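白色到底有多白?

打印本页 | 用电子邮件发送
12/11/2019

洗衣粉广告里总有两件衬衫。左边那件发黄,右边那件白得晃眼,然后有个声音说:“白,就要这么白!”

你信吗?我建议先别信。可以先问几个很烦人的问题:两件衬衫是在同一盏灯下面拍的吗?它们本来是同一种布吗?“这么白”到底是多白?

这篇文章讲白色。大家都觉得白色最简单,涂色的时候连笔都不用拿,纸空着就行。可是一旦认真追问,关于白色的说法里有好多都经不起问。

先从大人常讲的一句话开始:“白光是由七种颜色的光合成的。”

这句话有一半可以放心相信。阳光穿过三棱镜,确实会散开成一条彩带,从红一直到紫。你在雨后看到的彩虹也是这么回事,只不过帮忙的换成了小水滴。可是“七种”这个数字就很可疑了。请你找一张彩虹的照片,用手指着,告诉我橙色在哪里结束,黄色从哪里开始。你指的地方和你同桌指的地方多半不一样。彩带是连着的,中间没有画线,分成几份是人自己定的。有人分六份,有人分七份,你要是愿意分成9份,彩虹也不会反对。

还有一个办法也能得到白光:把红、绿、蓝三种光叠在一起。电视和手机屏幕就是这么做的。假如你往屏幕的白色地方滴一颗很小很小的水珠(先问过大人,用完擦干净),透过水珠可能会看到一格一格的小颜色点。屏幕里没有哪个点专门负责黄光,你却照样觉得它是白的。所以“白”这件事,有一部分是光做的,还有一部分是你的眼睛和大脑做的。

接下来要说一个有名的实验,叫牛顿盘。做法是在圆纸板上画好几块颜色,中间插一根铅笔,使劲转。书上常常写着:“看,它变成白色了!”

我做过。没有变白。我用的是Dankwa牌的卡纸,包装上写着每平方米180克,够硬,转起来也不晃。颜色画得也认真。转起来以后,我得到的是一种灰不灰、黄不黄的颜色,很像洗过毛笔的水。我又做了2个,一个用彩铅,一个用水彩,还是灰。

是我手笨吗?有可能。但是更重要的原因在道理上。纸上的红颜料会把绿光和蓝光吃掉大半,只把红光送回来。每一块颜色都在吃光,转得再快,被吃掉的光也回不来。所以整个圆盘送回你眼睛里的光,比一张白纸少得多。比白少一些光,那就是灰。书上写“变成白色”,大概是写的人没有转过,或者转过了,可是心里早就认定会看到白色。第二种情况特别常见,你以后会经常遇到。

那么灰和白的区别在哪里呢?说起来有点让人失望:常常只差在光的多少。一样东西如果把各种颜色的光都差不多地送回来,送得多,我们就叫它白;送得少,叫灰;几乎不送,叫黑。
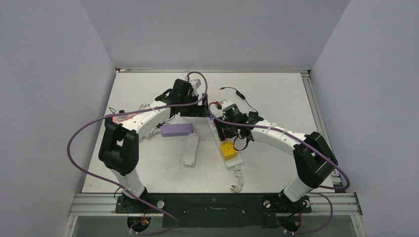
大脑判断白不白的时候,特别喜欢偷偷和旁边比。把一张打印纸单独举起来,你说它是白的;把它放到刚下的雪旁边,它忽然就有点旧了。纸没有变,变的是邻居。像照片里那样,白色的桌面旁边就是浅灰色的墙,你一眼就能分出哪个白、哪个灰,因为两样东西挨着,大脑有得比。要是把桌面遮住,只留一小块墙给别人看,问他这是什么颜色,我猜会有人回答“白的”。你可以拿两张硬纸,剪一个小洞,找几个人试试。注意我说的是“我猜”,试完的结果要是和我猜的不一样,请相信你的结果。

影子也会捣乱。找一张白纸,对折一下再打开,像小屋顶那样立在窗边。朝窗的一面亮,背窗的一面暗。如果你照着画下来,背窗那一面得涂上灰色才像。可是你要是问自己“这张纸是什么颜色”,心里马上回答:白的呀,两面都是白的。大脑把影子扣掉了,再告诉你一个算好的答案。平时这样很方便,不然你每走过一棵树,就会以为自己的白球鞋换了颜色。可是它算错的时候,也不会通知你。

灯也要怀疑一下。Kirwood牌的灯泡盒子上写着“自然白”,同一个货架上还有“暖白”和“冷白”。三个灯泡都叫白,同时点亮放在一起,一个偏黄,一个偏蓝,中间那个看着最像白的。可是如果你整个晚上只待在暖白的灯下面,过一会儿就不觉得黄了,书页又成了白的。眼睛和大脑会慢慢适应。等你走到门外,再回头看窗户,才发现屋子里原来黄得像橘子汁。

卖油漆的人早就知道这些事。Surnwood油漆的色卡上,光是白色就有一整排,名字有“羊毛白”“贝壳白”“清晨白”。我问过店里的人,“清晨白”是几点钟的清晨,他没有回答。这些名字本身不说明什么,真正有用的是色卡背面那串小小的编号,因为照着编号能再调出同一种漆。如果你家要刷墙,请把色卡带回家,白天看一次,晚上开着灯再看一次。在店里看着好看,只能说明在店里好看。

现在回到洗衣粉。

Omell洗衣粉的袋子上写着:“比白更白”。这句话读起来很厉害,可是想一想就不对劲。如果白就是把照到身上的光全部送回来,那还怎么更白呢?送回来的光比收到的还多?

有意思的是,这里面还真有一点点道理。很多洗衣粉里加了一种东西,叫荧光增白剂。阳光里有一种我们看不见的光,叫紫外线。增白剂会把紫外线收下来,换成看得见的蓝光再放出来。衣服旧了会发黄,发黄就是送回来的蓝光少了。补上一点蓝光,黄就不明显了,看上去也亮了一些。很多打印纸里也有这种东西。

可是请注意,这跟“干净”是两回事。增白剂没有把污渍赶走,它让布看起来更白。污渍是靠洗衣粉里别的成分和水一起洗掉的。一件衣服可以很白但没洗干净,也可以洗得很干净但是有点黄。广告把“白”和“干净”放在一起说,说了好多遍,我们就以为它们是一个意思。下次听到的时候,你可以在心里把这两个词拆开。

再查几个常听到的说法。

“北极熊的毛是白色的。”整只熊看起来是白的,这没错。可是单独取一根毛来看,它几乎是透明的。光钻进毛里,在里面撞来撞去,又从四面八方跑出来,我们看见的就是白。雪也是这样,一粒冰晶是透明的,一大堆就白了。糖、盐、碎玻璃、浪花都一样。还有人说北极熊的毛像光纤,能把阳光送到皮肤上取暖。这个说法很好听,流传得也很广,后来有人去量了,发现光在毛里走不了多远就没了。好听的说法尤其需要有人去量一量。

“牛奶是白的,因为奶牛吃的草里有白色的东西。”这个我是听一个小朋友说的,他说得非常肯定。牛奶白,是因为里面漂着很多很小的脂肪球和蛋白质小团,它们把光弹向各个方向。你可以在一杯水里滴几滴牛奶,用手电筒从旁边照,从侧面看会有一点点发蓝,正对着手电筒看会有点发黄。不太明显,房间要够暗。看不出来的话就老老实实写“看不出来”,不要因为我说了发蓝就写发蓝。

“夏天穿白衣服一定比穿黑衣服凉快。”这里的“一定”太用力了。白布确实会把更多阳光送回去,黑布会吸收更多。可是衣服是厚是薄,是紧是松,有没有风,也都很要紧。一件又厚又紧的白毛衣,肯定比不过一件宽宽大大的薄黑衫。比较的时候,得让别的条件都一样,只让颜色不同。

想在家里自己查的话,试试这个。准备3张不同的白纸,比如打印纸、图画本里的一页、包装盒的反面。分开看,每一张都叫白纸。叠在一起,每张露出一条边,再看一次。然后把它们拿到窗边看,拿到台灯下面看,每次都记下你觉得哪张最白。别先问别人的答案。记完了,再请另一个人来做,也别把你的答案告诉他。

如果两个人写的不一样,先别急着吵谁对谁错,看看你们站的位置是不是一样,灯是不是同一盏。二月里阴天多,窗边的光一会儿一个样,隔几分钟结果就可能变。

至于那两件衬衫,我到现在也不知道它们是不是在同一盏灯下面拍的。广告里没有说。

打印本页 | 用电子邮件发送
分享 180 | 评论 3

读者评论

爱吃橘子的鲸鱼:我们班做牛顿盘也是灰的!!老师说转得不够快,我们用电钻转(老师拿着的),还是灰的。

两个孩子的妈:文章不错,就是孩子看完以后拒绝穿校服衬衫,说要先调查它到底是不是白的。另外“暖白”灯泡那段能不能讲讲选哪种看书好?

小螺丝:牛奶那个实验我看到黄了,没看到蓝。我写的是“看不出来”。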